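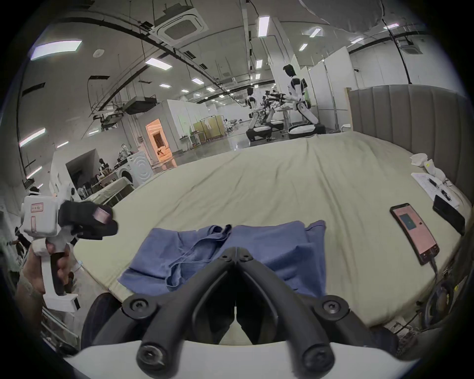

ベッドの上で服をたたむのは本当に効率がいいのか

カテゴリー:暮らし・洗濯・収納
投稿者:Hamdia Lencho

洗濯物をベッドの上でたたむ派の方に伺いたいです。うちはワンルームで、広い平面といえばマットレスしかありません。写真のとおりベージュのシーツの上に青い服を広げてたたむのですが、どうにも納得がいかないことが続いています。

まず、きれいにたためません。片付けの記事を読むと、判で押したように「ベッドは家の中でいちばん広い作業台です」と書いてあります。広いのは認めます。でも柔らかいし、シーツにはしわが寄っているし、その上で布の端をそろえようとすると下のシーツまで一緒に動きます。手のひらでしわを伸ばしたつもりでも、裏返すと別のしわができている。これを作業台と呼ぶのは無理がありませんか。

次に、ベッドの上にはどうしても物がたまります。私の場合は充電中のスマホ、印刷した書類、ペン、それから頭側に丸まった白い布。片付けてから始めればいいと言われそうですが、片付ける先がないからそこにあるわけで、順番の問題ではない気がします。

3月に「Stollel」という折りたたみ用の板も買ってみました。服の上に当てて左右をぱたぱた折るだけ、というものです。床で使うとそれなりなのに、マットレスの上だと板が沈んで斜めになり、左右の幅が合いません。説明書には「場所を選びません」と書いてありました。選ぶと思います。

知りたいのは次のことです。

・ベッドでたたむ方法に、広さ以外の利点はあるのか
・柔らかい面でも端をそろえるこつはあるのか
・よく見る「立てる収納」は、こういう柔らかい薄手の服でも成り立つのか

「慣れです」という答えは、できればご遠慮ください。一年以上やって慣れていません。

Wondimu Abdella さんの回答

慣れだと思いますよ。うちは家族全員分をベッドの上でやっていますが、困ったことはないです。物が多いならまず物を減らすのがいいのでは。スマホは別の場所で充電すれば済みますし、書類は机に置けばいいと思います。

あとたたむ前に服を一回振る。これだけで全然違います。

Hamdia Lencho さんの返信

ありがとうございます。机はありません。ワンルームで広い平面がマットレスだけ、と書いたのはそういう意味でした。振るのは試してみますが、振ったあとに置く面がしわだらけという話なので、どこまで効くのか疑っています。

Ayana Seyoum さんの回答

以前クリーニングの取次店「Somura」で働いていました。毎日たたんでいた側から書きますが、家庭向けの収納術には私もあまり賛成できないものが多いです。

ひとつめのご質問、ベッドの利点について。広さ以外だと、腰が楽な人がいるというくらいです。それもベッドの高さと身長次第で、低いマットレスに立ったままかがむと逆につらくなります。店の台は硬くて、腰骨より少し上の高さでした。柔らかい台でたたんでいる店を、私は見たことがありません。ですから「最高の作業台」という説は、ほかに台がない人への慰めとして読むのがちょうどいいと思います。

ふたつめ、柔らかい面でのこつ。面の上で折ろうとするから下の布と一緒に動くのです。次のようにしてみてください。

1 シーツの、服を置くところだけを手前に引いて張る。全体を整える必要はありません。

2 服の前身頃を下にして置く。しわは伸ばさなくていいです。

3 肩の縫い目と裾の端を、同じ側で一か所ずつつまんで持ち上げる。服は宙に浮いた状態になります。

4 浮かせたまま軽く左右に引く。ここで布が自分の重みでまっすぐになります。手のひらでなでるよりずっと早いです。

5 身幅の三分の一くらいのところで、つまんだ側を内側に下ろす。袖は折り返して身頃に重ねる。

6 反対側も同じようにして、最後に裾から二回折る。

要するに、形を決めるのは空中で、ベッドには置くだけです。これならしわの寄ったシーツの上でも仕上がりは大きく変わりません。ただし厚手のパーカーや、ひもの付いた服は例外です。ひもは先に身頃の内側へ入れておかないと、折り目の間で盛り上がって、次に着るときに妙な跡がつきます。

もうひとつ、硬い面がどうしても欲しければ、厚めの段ボールを一枚、シーツの上に敷いてください。幅は服の身幅より少し広いくらい。使わないときはベッドと壁のすき間に立てておけます。折りたたみ板を買うより先にこれを試してほしかったところです。あの手の板は下が硬いことが前提になっているので、沈むのは使い方のせいではないでしょう。段ボールの上でなら Stollel も使えるかもしれません。私は持っていないので保証はしません。

みっつめ、立てる収納。薄くて柔らかい服は、立ちません。正確に言うと、引き出しがぎっしり詰まっている間だけ立っています。何枚か抜いたとたんに隣が倒れて、倒れた服がまたしわになる。雑誌の写真は、全部そろっているときの引き出しです。洗濯かごに半分入っている状態の引き出しは載りません。

どうしても立てたいなら、ブックエンドを一つ入れて、減った分だけ寄せていく。面倒なら重ねるか、丸める。丸めるとしわになると言われますが、きつく巻かなければ、倒れた服よりはましでした。

Hamdia Lencho さんの返信

段ボールは盲点でした。ちょうど通販の箱があったので、切って敷いてみました。

結果は、半分納得、半分保留です。空中でつまんでまっすぐにするやり方は、本当に早いです。15枚たたむのに、前は26分かかっていたのが、計ってみたら短くなりました(途中で電話が来たので正確な時間は書けません)。Stollel も段ボールの上だと傾きません。ただ、左右の幅は相変わらず少しずれます。これは板の問題か私の置き方の問題か、まだ分かりません。

保留のほうは、肩と裾を同時につまむところです。丈の長い服だと腕の長さが足りません。皆さんどうしているのでしょう。

Ayana Seyoum さんの返信

長い服は、先に裾を一度折り上げて丈を半分にしてからつまみます。書き忘れました。シャツ類なら普通は届くと思うので、ワンピースや長い部屋着だけで大丈夫です。

Mekdes Hailu さんの回答

もう解決に向かっているところに失礼します。少し違う立場から。

そもそも、全部をたたむ必要があるのかを疑ったほうがいいと思っています。私は一時期、たたみ方の動画を毎晩見て、そのとおりに全部の服を同じ幅の長方形にしていました。部屋着まで、です。そして翌朝、その部屋着を引き出しから出して着て、夜に洗濯かごへ入れる。長方形でいる時間は7時間もありませんでした。

今は三つに分けています。

外に着ていく服は、たたまずに干したハンガーのまま掛けます。たたむのは、ニットのように掛けると伸びるものと、人に見られる可能性のあるTシャツだけ。部屋着と下着は、口の広い箱に入れるだけです。折り目はありません。困ったことは、来客に箱の中を見られたときくらいです。

クローゼットが小さいと全部は掛けられない、という反論があるのは承知しています。うちも小さいです。ただ、掛ける場所が足りないのか、着ない服が場所を取っているのかは、一度分けて考えたほうがいいです。私の場合は後者で、かなり不愉快な発見でした。

それと、ベッドの上の物について。片付ける先がないという話、よく分かります。うちでは平たいお盆を一枚買って、スマホもペンも紙も全部その上に置くことにしました。洗濯物をたたむときはお盆ごと床に下ろし、終わったら戻します。片付いてはいません。移動しているだけです。でも、それで足りています。200円の店で買った、何の変哲もないお盆です。充電コードだけは、下ろすときに抜くのを忘れると引っぱられます。何度かやりました。

収納の会社「Fankhauser」の仕切り箱も薦められて買いましたが、仕切りに合わせて服をたたみ直すことになり、何のための箱か分からなくなったので、今は文房具が入っています。

Hamdia Lencho さんの返信

お盆の案、採用します。片付いていないけれど移動している、というのは私の生活そのものです。

たたまない案は少し抵抗があります。箱に入れるだけにしたら、そのうち洗濯かごとの区別がつかなくなりそうで。まずは部屋着だけ一か月やってみて、だめなら戻します。

頭側の白い布の山については、お盆にも載らないので、引き続き案を募集しています。

Mekdes Hailu さんの返信

布なら、使わない枕カバーに詰めてクッションにするのはどうですか。見た目の保証はできません。

最終更新:4月5日(火)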